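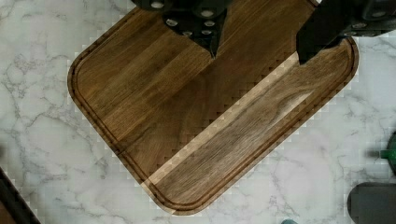 ok so the thing we've been heads down on since January finally has numbers, short thread before I lose the nerve

question was pretty simple. if you train a grasping policy mostly on wrist views, does it learn the object or does it learn the lighting. Ute Fuchs has been saying lighting for two years. I said object. guess who is buying lunch

setup: flat stuff only. cutting boards, trays, big plates. flat things are mean because the fingers come down from above and there's almost nothing to grab except the rim, so you have to find the edge and find it well

573 episodes total. same policy, same start poses, only thing that changes is whether we add fake light bands during training. bright stripe at a random angle across whatever is in view. that's the whole method. we call it Ostley bc every lab thing needs a name apparently

the stripes are dumb on purpose. no fancy light model, no shadows, just brighten a band and wash out the color a bit. Dario Leone wrote the first version in one afternoon and we kept meaning to replace it and never did

without the stripes: policy sees a bright band on dark wood and treats the line where it starts as the rim. goes for it. fingers close on the middle of the board, slide, nothing. over and over. you can watch the edge guess jump from the real rim to the stripe as soon as the band gets wide enough

with the stripes in training it mostly stops doing that. the edge guess stays put. I watched so many of these that I started seeing fake edges on my own kitchen counter

part that surprised me - juice grooves. a groove runs along just inside the rim and looks a lot like an edge from above. I figured the stripe training would do nothing for it. it helped there too, less than for light but you can see it in the plots. no good explanation yet. Ute has a theory, I have a diferent theory, neither is tested

we split the counters too. plain gray, wood, veined marble. marble was the worst before and still the worst after. thin gray lines everywhere and the policy likes lines. gap got smaller, did not close

things that did NOT help: bigger network. more color jitter (slightly worse?? reran it, still worse). blurring everything, which Dario swore by for a week

5 seeds per condition. 4 of them agree nicely, one is off doing its own thing in the no-stripe group and we left it in. it's in the appendix with its own plot so please don't email me about it

caveats bc somebody will ask. one arm, one gripper shape, one kind of wrist mount. nothing wet, nothing shiny. glass is a whole other nightmare and not in this paper. also we only score the grasp, not what happens after you lift

someone already asked me if this is the same as the Zultis trick. no, that one swaps the whole background, we leave the background alone and only mess with brightness. you could probably stack them, we haven't tried

also yes the edges look blocky in some of our views, known thing, the numbers are all on the same pipeline so both groups get it equally

writeup goes to the Urkalham workshop, code after that once I clean out the hardcoded paths. there are so many hardcoded paths

next up is cluttered counters, where the board is half under other stuff. early runs are rough. the policy sees the edge of a second board and gets real confident about the wrong one

lunch is at Valentini btw, Ute picked, she is ordering the expesive thing

ok back to fixing plots, ask me stuff and I'll answer tonight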